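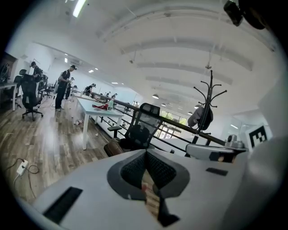
View over the top of the Skernis hand-held gripper, in an open office with wooden floor.

Skernis Hand-Held Gripper, second edition
Made by Galex
Page last changed: 04/05/2022

Skernis is a gripper that you hold in your hand and use as the robot would use it. A person picks things up, moves them and puts them down, and the recording is later used to train an arm that carries the same fingers. We sell it as a kit to laboratories and small companies which want to collect their own demonstrations and do not want to build the hardware from zero.

The first edition was sold until January. If you own it, please read the part on compatibility below before you order spare parts, as the fingers are not the same.

What is in the box

Gripper body, white, assembled and tested
One pair of soft fingers, mounted
One spare pair of fingers
Wrist camera with wide lens
Set of printed square markers
Charger with cable, 2 m
Hex key and four spare screws
Printed quick guide in English

The carrying case is not included. It can be ordered separately under the name Grimshaw case, and it also fits two sets of fingers and the charger.

Technical data

Weight with battery: 312 g without camera
Finger opening: 0 to 37 mm
Recording time on one charge: 14 hours
Time for full charge: 3 hours
Storage: memory card, user supplied
Body: white plastic
Working temperature: 5 to 35 °C

Use in normal rooms

Most of our customers do not record in a laboratory. They record in offices, kitchens and storage rooms, where the light comes from windows on one side and from lamps on the ceiling, and where colleagues walk and work nearby. The wide lens is chosen for this. It takes in much of the room, also the ceiling and the floor, and this gives the tracking software more to hold on to when the object in front is plain or very small. Straight things such as beams and table edges look bent in the raw video. The Eta software corrects this during import, and you do not need to calibrate the lens yourself.

Please fix the printed markers on something flat that will not move during the session. A wall or a heavy cabinet is good. A sheet of paper lying on a desk is not good, it moves when somebody closes a drawer.

People can be present in the room while you record. They will be visible in the video, so please ask them before. Eta has a function to blur faces, but it is switched off as default and must be turned on for every project.

Software

Eta is included with each kit for one computer. It imports the video, calculates the path of the hand and exports the result in open formats. An extra license is needed for each further computer. Updates are free for the first two years.

Eta runs on Windows and Linux. A version for Mac is planned, but we can not promise a date.

Compatibility

The fingers of the second edition have a wider base and do not fit on the first body. The charger and the markers are the same for both. Recordings made with the first edition can still be opened in Eta — choose "Old body" in the import window, otherwise the finger opening will be shown wrong.

Known limits

The gripper is not sealed against water. Do not use it over a sink or with wet food.
Glass and very shiny metal can disturb the tracking if they fill most of the view.
After long use the fingers become smooth. We advise to change them when small objects begin to slip.

Delivery and warranty

Kits are packed on order and leave our house within 22 working days. Spare fingers are normally in stock and are sent the same week. The warranty is two years for the body and the camera, and six months for the battery. Fingers are wear parts and have no warranty, except when they arrive damaged.

For schools and universities we offer a lower price from three kits. Please write to us through the contact form with the name of your institute and the delivery country — we answer with a written offer which is valid for one month.

Related products

Skernis spare fingers, one pair
Grimshaw carrying case
Eta extra license
Galex table stand for charging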